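Zuletzt aktualisiert: August

Die Melness von Grullov: eine Küchenwaage mit Meinung

Meine alte Waage hat achtzehn Umzüge, zwei Beziehungen und einen Sturz in die Spüle überlebt, dann gab das Batteriefach auf. Als Ersatz kam die Melness von Grullov ins Haus, 80 Euro, mattschwarz, so flach, dass man sie mit einem Frühstücksbrett verwechselt. Mir ist das zweimal passiert. Das Brot wog 300 Gramm.

Fangen wir mit dem Wiegen an, darum geht es ja angeblich. Die Waage ist genau. Bei Mehl, Zucker und Butter zeigte sie über Wochen dasselbe an wie die Feinwaage meiner Kollegin Fitriani Chong, die damit sonst Safran portioniert und bei solchen Vergleichen keinen Spaß versteht. Unter 2 Gramm wird es zäh: Hefe rieselt, die Anzeige schweigt, man rieselt nach, und dann springt sie auf vier. Wer viel mit Trockenhefe backt, tippt die Schale kurz an, dann wacht sie auf.

Die Tasten sind keine Tasten, sondern Stellen auf dem Glas, die auf Finger reagieren sollen. Auf trockene Finger tun sie das vorbildlich. Auf Finger mit Teig reagieren sie auch, nur eben anders, meistens mit einem Wechsel zu Unzen. Die Enberg, mein Vorgängermodell, hatte einen Gummiknopf in der Farbe von altem Kaugummi. Hässlich, aber er wusste, was ich wollte.

Dann die Abschaltautomatik. Nach 20 Sekunden ohne Gewichtsänderung geht die Anzeige aus und nimmt den Tara-Wert mit ins Grab. In dieser Zeit soll man also die Nüsse finden, die Tüte aufbekommen und zurück sein. Die Anleitung nennt das »Energiesparkomfort«. Abstellen lässt es sich nicht.

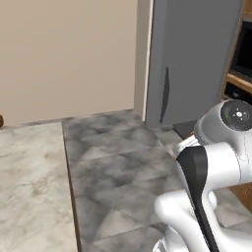 Die Reinigung geht dafür schnell: feuchtes Tuch, fertig. Kein Rand, kein Spalt, in dem sich Puderzucker zur Ruhe setzt. Große Schüsseln verdecken allerdings die Anzeige vollständig, man liest dann in der Hocke ab. Bei der Wong, die ich im Laden daneben stehen hatte, lässt sich das Display herausziehen. Sie wackelt dabei, aber die Knie bleiben gerade.

Behalte ich die Melness? Ja, schon weil der Karton im Altpapier liegt. Für Brot und Kuchen taugt sie. Wer beim Kochen gern zwischendurch ans Telefon geht, nimmt die Wong.

Drei von fünf Sternen. In Unzen weiß ich es nicht.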